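January, 16:20. Third pass on the Taltodow blast reports. The ministry says 116 detained; the Gevum wire says "about 200" and names no source. I don't trust either. Three of the four statements we logged repeat the same sentence, typo included, so I count them as one.

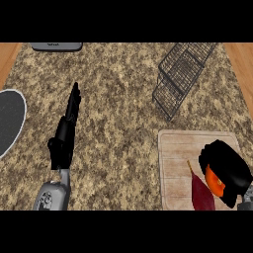 Fig. 1. Granite counter, arm at left.

Tania Roy thinks the Hwang transcript settles who made the arrest. I doubt it – the minister says "detained" well before the police do, and the Hollar translation drops a whole clause. Asked her for the original audio. 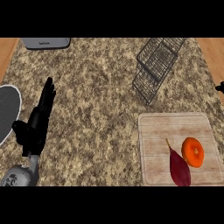

Fig. 2. Counter with wire racks, upper right.

Suspect's name still rests on one channel. Left as unconfirmed in the log.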